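Surkcombe dye shop, notebook 4
Sunday, October 25, 2020
Fructose vat, restart and dip tests

Large vat was flat on arrival. Surface matte, no coppery skin, liquor a dull blue-green all the way down when ladled into a clear jar. Smell faint, slightly sweet. Last entry before mine is Roman's from Thursday, which says "good, two scarves and the long runner, left covered." The lid was on but the quilt was off and the heater had tripped. Liquor at 17 °C when I measured it. That accounts for the reduction stopping, and possibly for all of it, but I did not want to warm it and hope, so I took a side sample first.

Side sample: 3000 ml drawn from mid-depth with the siphon, not the ladle, into the glass jar with the cork float. Heated in the water bath to 35 °C and left alone. No additions. After an hour the liquor at the glass was still green-blue with visible specks. Strip test, scoured cotton, one minute under: came out pale blue already, no change in air. So warming alone does not bring it back. Either the sugar is spent or the lime is, or both.

pH strip on the side sample read lower than I like. The Baran meter gave a reading that drifted upward for several minutes and never settled, so I am disregarding it. The probe has been stored dry again. Please put the cap back with storage solution in it, not tap water. I have soaked it overnight once this year already and it recovered slowly. If it does the same this time it needs a new probe, and until then use strips and write "strip" next to the figure.

Correction on side sample, step one: lime only. Slaked lime made to a thin paste with warm liquor from the same jar, stirred in slowly along the wall, no splashing. Waited half an hour. Strip reading up to where it should be. Color unchanged. A few bubbles at the surface when stirred, breaking white.

Step two: fructose, dissolved in warm liquor first. Within the half hour the liquor went from green-blue to olive, then to a clear yellow-brown below the surface with a thin bronze film on top. Strip test: came out yellow-green, turned blue in air over a normal interval. Rinsed water nearly clear. This is a working vat again.

Conclusion for the large vat: it had been losing lime for a while, and the cold stopped what was left. Added lime and fructose to the main vat in the same proportions as the side sample, scaled by the dip-stick mark, then returned the side sample. Heater reset, quilt back on, stirred in one direction, closed.

Notes on the heater trip

The outlet by the window is on the same circuit as the kettle. Lech confirmed he had found it tripped once in February and reset it without writing it down. I have moved the heater plug to the outlet behind the press. The cable crosses the floor under the rubber strip. It should not be moved back. If it has to be moved, write it here.

The thermostat itself is all right. Checked against the glass thermometer at two points while the vat came up. It reads slightly high at the lower point and agrees at the upper one.

Water

Still using rainwater from the north tank for make-up and town water for rinsing. The town supply comes over from Vomham and is hard, which does no harm to a lime vat, but it leaves a bloom on the dyed pieces if the last rinse is left to dry in the cloth. Lech has been adding a splash of vinegar to the last rinse. It clears the bloom. I would like it measured. At present "a splash" means whatever Lech's wrist does, and his pieces and Roman's cannot be compared.

Dip tests

Cloth: the Turthorpe plain-weave cotton, from the new bolt. Scoured in soda ash with a little neutral soap, simmered, rinsed until the water ran clear, kept wet. The new bolt gave up more yellow in the scour than the old one did. Second scour water was still straw-colored. I gave it a third. Anyone using this bolt should plan on that and should not judge by feel, as it already feels soft after the first.

Strips cut along the warp, edges not hemmed, one end notched with scissors to show the dip number. The notches hold up better than thread tags, which take dye and become unreadable.

Procedure kept the same for each dip. Strip squeezed out, entered edge first, held under with no contact with the sediment, moved slowly by hand, no air. Squeezed as it broke the surface. Opened out and hung until fully turned. Rinsed between dips only where stated.

Dip one: light even blue. Slight edge darkening where I squeezed unevenly.

Dip two: no surprises. Edge darkening less noticeable.

Dip three: the first one I would call a usable mid blue. No bronzing.

Dip four, no rinse between: darker, but rubs off on white cloth when dry-rubbed. Dip four, rinsed between: a shade lighter, and the rub test leaves much less.

Dip five, both: the unrinsed one is starting to bronze on the high side of the weave. The rinsed one is a clean dark blue. I stopped there. The vat was getting cloudy and I wanted the sediment down before evening.

I cannot see that the unrinsed method gains anything except time. The depth difference at four dips is visible side by side in daylight and disappears after a wash. Roman's view is that rinsing between dips wastes indigo down the drain. What goes down the drain is indigo that had not bonded anyway, so it would have left in the customer's wash. We have disagreed about this since the summer. I have pinned both sets of strips on the board with the dry-rub cloths next to them.

The old recipe

Lech brought in his photocopy of the 1798 dyer's manual again, and we went through the page on cold lime vats while the strips were turning. Points worth keeping:

The author uses copperas for the reduction, which we will not, on account of the iron. His lime figure cannot be carried over without knowing what he meant by a measure, and he uses the word for two different vessels on facing pages. His remarks on sediment are sound. He hangs a net in the vat to keep goods off the bottom, lets the vat rest a full night after any addition, and will not dye on the day he has stirred deeply. We have been stirring in the morning and dyeing by noon. The speckling on the runner (Roman's, Thursday) is lime and undissolved pigment picked up from below and could have been avoided with a net.

I will make a net frame from the stainless hoop that came off the old boiler. It needs four hooks bent for the rim and a cord that does not float. Polypropylene floats. Use the braided nylon.
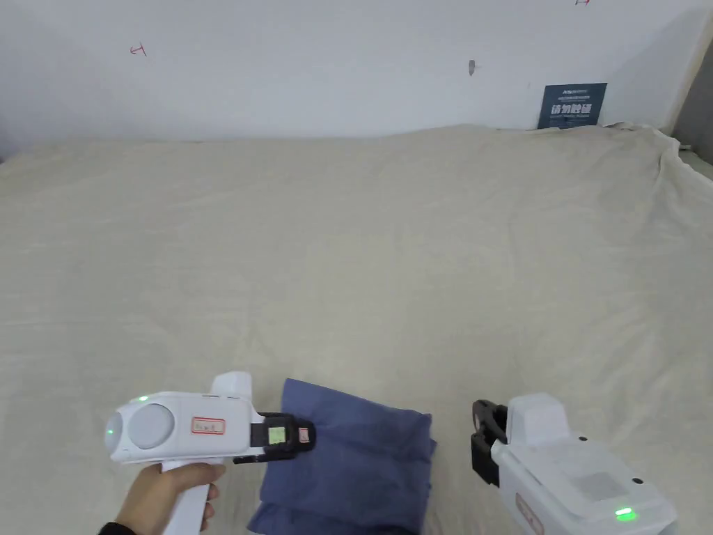

Second matter is drying. We hang everything on the line in the back room, and the wooden pegs leave a paler mark at each one if the piece goes up before it has turned completely. The marks on last month's pieces all sit the same distance apart, which matches the peg spacing. Two ways around it: wait for the color to turn before pegging, or hang over a smooth rod and shift the cloth once. I tried the rod with the dip-three strip and found no line after the shift. With a full-size piece the fold over the rod will stay wet longer, and I have not tested that.

Folding after drying should also be looked at. A piece folded while there is still damp in the hems will show a darker line at the fold after a few days. It washes out of the lighter shades and does not always wash out of the darker ones. Until someone has a better rule, leave pieces flat overnight, then fold.

Rub test, for the record

Dry rub: white cotton over the thumb, ten strokes, same pressure as near as can be managed. Wet rub: same, with the white cotton dampened and squeezed out. Compare against the set card in daylight, not under the bench lamp. The lamp makes everything look one step greener.

Results were as given above for dips four and five. Dips one to three left nothing on dry rub and a trace on wet rub. All strips were washed once with neutral soap after that and re-tested. The unrinsed dip five still marks. I would not send that out.

Soap stock is low. The large bottle is the one with the green cap. The one with the white cap is the scouring detergent and has no business near finished pieces.

State of the vat at close

Film: bronze, closes over within a minute when parted. Flower: small, dark blue, holding together. Liquor below: clear amber with some green at the wall. Temperature on the glass thermometer steady at the set point. Strip pH where it should be. Lid on, quilt on, heater light cycling normally when I left it.

To do

Net frame, hooks and cord (me).
Probe in storage solution, re-check against both buffers once it has soaked (Roman).
Measured vinegar for the last rinse, write down the amount and the bucket used (Lech).
Label on the outlet behind the press.
Scour the rest of the cut lengths from the new Turthorpe bolt, three times, and note the color of the third water.
Repeat dip four rinsed and unrinsed on the linen, same day, same vat.

Nothing to be dyed until the sediment is down. If the film is grey in the morning, take a side sample before adding anything, and write the result under this entry.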